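Meter Reading

Got to Plornance a little after dark, rain coming in sideways, the key where Anong said it would be. Under the third pot. Frozen to the saucer nearly. 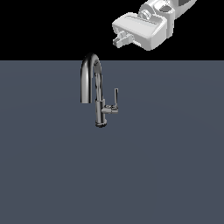 1. The house

Smelled shut up. Coats still on the hooks, her father's hat, one glove. Anong had said go in, read the water meter, write it down, call me. Ten minutes, Sunee, that's all it is.

So. Flashlight. Cellar door stuck, then not stuck, and I nearly went down the whole flight on my face. Eleven steps, Anong had warned me about the bottom one. I forgot the bottom one.

The meter was behind the paint cans. 3,262. I wrote it on my hand, then on the back of a Bensaid receipt, then read it again to be sure. 3,262. Fine. Done. Up the stairs, phone out.

"Got it," I said.

"Read it to me."

I read it to her. A long quiet. I could hear her kitchen radio, some man selling tires.

"Read it again."

"I read it twice down there."

"Sunee. The bill from December says 3,276."

2. The bill

She had it in front of her, she said. She'd had it on the fridge all winter under the fish magnet. Anong Klinhom does not misread a bill. She once got two dollars back out of the phone company and framed the letter.

"So they guessed," I said. "They guess in the winter. They don't send anyone out."

"It says actual. It's printed, it says actual reading."

"So somebody wrote it wrong."

"Go look again."

"My ankle hurts."

"Why does your ankle hurt?"

"The bottom step."

"I told you about the bottom step."

Went down again, slow, sitting on each stair like a toddler. Moved the paint cans. Put the light right up on the glass and held my breath so it woudn't fog.

3,262. And the little red wheel not moving. Then moving. Then I wasn't sure.

3. Waiting

Called her back from the kitchen because the signal was no good below. She'd gone and gotten the other bills out by then, all of them, the whole shoe box. I could hear paper.

"He was here in December," she said.

"Who was?"

"My father. He told me he was at Mamalon with his cousin. Two weeks. He sent me a card from there, a boat on it."

"Okay."

"You can't use that much water at Mamalon, Sunee, and have it come out in Plornance."

I sat on the step stool. Didn't say that a meter doesn't run backward whether he was here or not. Didn't say anything. She wasn't talking about the meter anymore and I've known her since fifth grade, I can tell.

"Look in the bedroom," she said.

"Anong."

"Just look."

4. The bedroom

Bed made. Tight, the way he did it, corners like an envelope. A tube of Skindent on the night table with the cap off, dried up at the neck. Newspaper on the chair. I didn't want to pick up the newspaper. Picked it up.

December. Crossword finished, in pen, his square capitals. One corner of the page torn away and on the windowsill, folded small, the corner. He had written numbers on it. A column of them, one each day by the look of it, and they didn't go up.

They went down. A little every day.

3,276 at the top.

I read it standing, then sitting on his good bed, wrecking the corners. The pen got shakier toward the bottom. Last one was 3,262 and under it he'd put one word. Enough.

Phone buzzing in my pocket. Buzzing and buzzing. I let it go five times.

"Well?" she said. "Was he there?"

"He was here."

She breathed out. Something fell over on her end, the shoe box maybe.

"What was he doing?"

Rain had quit. Very quiet house. Somewhere under me, through the floor, that tiny tick a meter makes when water's going by, only there wasn't a tap on, I'd have heard it, and I thought about the red wheel and which way it had been turning when I wasn't sure.

"The crossword," I said.

"What?"

"He did the crossword. He finished it. He made the bed."

She laughed, sort of, and then she was crying and trying to do it away from the reciever, and I waited. I put the scrap of paper in my coat with the Bensaid receipt. I'd give it to her. Not on the phone.

"Do I call the water company?" she said after a while.

"No," I said. "Leave it. I'll lock up."

I did the corners again first. Took me three tries to get them like his.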